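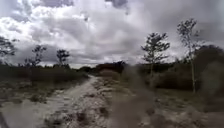
The sand road at Cultotdale has needed regrading since before we bought the place, and in July I finally sat down and worked out what it would cost in material. What follows is mostly for my own records, but two people on the Plerkano side have asked how I arrived at the numbers, so it goes on the blog.

The section in question is 339 feet long. It starts at the corner where the county gravel ends and finishes at the trees. Beyond that the ground firms up and I have never had trouble with it. The whole length is fine, pale, poorly graded sand, meaning the grains are nearly all one size and do not lock together. Fill a jar with it, add water, shake it and let it stand, and almost everything drops to the bottom in under a minute. There is next to no silt or clay to act as a binder. Driving on it when it is damp is easy. When it has been dry for a couple of weeks, the wheels push it sideways into ridges and you end up steering along whatever the last vehicle left behind.

The center strip is a separate problem. Grass and weeds have taken hold there and their roots hold the sand, so the strip stays put while the wheel paths get lower. My first plan was to scrape the strip off level and be done with it. Chaltu Tekleab, who has maintained the road at Habte for longer than I have owned a shovel, talked me out of that. Her view is that the roots are the only structure the road has, and if you strip them you get a wider band of loose sand and nothing else. She mows hers short and leaves it. I have decided to do the same and put the effort into the wheel paths.

The options I looked at were:

Crushed stone straight onto the sand. Cheapest on the day. The stone sinks, you add more, and it sinks again. The previous owner did this at the corner and I still dig pieces of it up.

Stone over a woven geotextile. The fabric keeps the two layers apart. It works, but it has to be covered completely and the edges have to be buried, or the first tire that spins will pull it up.

Clay mixed into the top layer. Good if you can get the right clay nearby and blend it evenly. Too much and the road turns to grease in the rain.

Concrete. Covered further down.

I chose the second, at 4 inches of stone compacted. Each wheel path gets its own strip of fabric, wide enough to turn down at both sides into a shallow trench. The total surface to be covered, both strips together and including the passing place, is 1582 square feet. At 4 inches that comes to 19.5 cubic yards before compaction. I ordered on that basis with an allowance on top, and the Teneck yard will deliver it in two loads. The truck will not come down the sand, so it will tip at the corner and I will move everything with the tractor bucket.

On concrete: people ask, because there is already a good deal of it here and it gives no trouble.
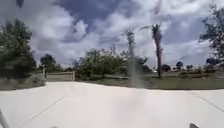

Slabs do well on sand if the sand is contained and compacted, and if the joints are in the right places. Sand drains freely, so there is little water held under the slab to cause movement. The weak point is the edge. Where a slab ends at open ground, runoff can carry fines out from beneath it, and you then have a piece of concrete bridging a void with a vehicle on top. Grass growing right up to the edge helps a lot. On a road of this length there would be two long edges to look after, plus the cost of forming them, and I have no wish to do either.

The joints are worth checking once a year on any slab. I run a putty knife along them, clear out whatever has packed in, and reseal where the filler has pulled away from one side. It is an hour or two of kneeling and can be done in the evening.

Order of work for the road, as planned:

Mow the center strip short.
Knock down the ridges with a drag, working from the trees back toward the corner.
Wet the wheel paths and roll them.
Cut the edge trenches.
Lay fabric, overlapping the ends by two feet, with the overlap facing the direction the stone is spread.
Spread stone from on top of stone already placed. Do not drive on bare fabric.
Roll again.

The brush on the right needs cutting back first, and that will probably take longer than any item on the list. The saw is in for a new chain and should be back Monday. I have also priced the fabric by the roll and by the yard, and by the roll is better even with the leftover piece, which can go under the gate.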